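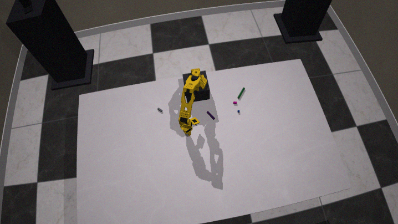 *Yellow arm, white sheet, chequered floor.*

# About Kaczmarczyk Evening School

We teach bookkeeping, letter-writing and conversational Polish to grown-ups in Tistwood, mostly after dark and mostly above a shop that sells curtain rails. The school opened with 8 pupils, two of whom thought they had signed up for bridge. One of the bridge players stayed for the full year and passed.

The name needs a word of help. It is said "kach-MAR-chik", more or less, and it belonged to the bakery that had the building before the curtain rails came. The sign was well made and firmly bolted on, and a new one would have cost more than the first term's takings. We get a call most weeks asking if we still do the poppy seed roll. We do not, though the Polish class can now apologise for this in two languages.

## What we teach

Bookkeeping is the big one. It runs over three terms and begins with a carrier bag of receipts, which each pupil brings from home. By the end of the first term the bag should be a ledger. Some people find this calming. Others find out what they have been spending on parking.

Letter-writing was meant to last a single winter. We thought there might be a little interest in complaints, condolences and references, and then everybody would go back to their phones. It has been full ever since. The complaints half is livelier than the condolences half, and there is a waiting list for the session on writing to your landlord.

Polish comes in two levels. The first gets you through a train station and a dinner. The second deals with the endings of nouns, and we lose a few people there every January.

We tried a calligraphy course once. The carpet remembers it.

## Where we are

The main rooms are at the top of Peleck Street, up a staircase that was plainly designed for carrying flour down and has never got used to people coming up. If stairs are a trouble, tell us when you book and we will put your class in the ground-floor room at Ploneck House, five minutes away on the flat. It has better heating as well, so there is some competition for it.

Fees are £130 a term, or £119 if you pay before the term starts. The odd sum is the work of the second-year bookkeeping class, who were asked to set it as an exercise and then refused to let us round it. Tea is included. Biscuits depend on who is teaching.

## How we do things

Classes are small because the rooms are. There are no grades. At the end of each course you get a certificate on decent card, and for bookkeeping you can sit the outside exam too, if you like that sort of thing. Homework is set and, on the whole, believed in.

We have taught 836 people so far. A fair number have come back for a second subject, and one family has sent three generations, in the wrong order - the grandson came first.

## Joining

Terms begin in January, April and September. The office is open from 4 pm until the last class goes home, and the bell works if you lean on it. You can come and sit in on a first lesson without paying, as long as you bring your own pen. We used to lend them out.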